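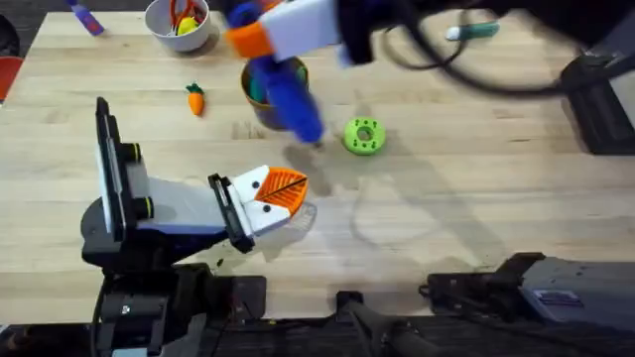

Puner Repair and Reuse: progress report to the Danladi Fund
Second period, to the end of April
Prepared by Napaporn Thongdee, project manager

Summary

The project is on course against three of its four targets. We have mended more household items than planned and the evening classes are full. The children's toy library, run with Kidico, opened five weeks behind the date in our application. Spending is slightly under budget.

Repair sessions

We held 16 sessions in the period, all of them at the Fadex building on Mill Lane. Visitors brought in lamps, kettles, toasters, chairs, coats and a good many bicycles. Our target was to mend 60 per cent of items on the day. The figure for the period is 80 per cent, helped by having a sewing table at every session. Most of what we could not mend had sealed batteries or needed parts that are no longer made.

Queues were a problem in the first month. We now book electrical items in half-hour slots and leave sewing and bicycles open to anyone who turns up. Waiting times have come down and we have had no complaints under the new system.

Evening classes

Chukwuemeka Aliyu teaches the basic repair class from 6.30 pm. It has 22 learners enrolled, which is as many as the room will take under the fire rules. The course covers wiring a plug, changing a fuse, patching fabric and regluing loose joints. Four learners have asked to help at repair sessions and two of these have finished their electrical safety training.

We have a waiting list for the autumn and would like to run a second group. This depends on finding another tutor who can work evenings.

Toy library

The delay was caused by the lease on the storeroom, which took longer to agree than we were told to expect. The library opened in March with around 100 toys and games. Borrowing has been steady but low, and most members live within a few streets. Kidico will put leaflets in its nurseries on the other side of town next month.

Budget

Rent and wages are as forecast. We underspent on tools after a local garage closed and sold us its stock cheaply. We ask the Fund's permission to move this money to the tutor line for the autumn.

Next period

We will advertise for a second tutor, renew the public liability insurance and replace the kiln-dried timber store's broken lock. Testing of the portable appliances is due in June. A list of repairs by type will come with the next report, once the old paper records have been typed up.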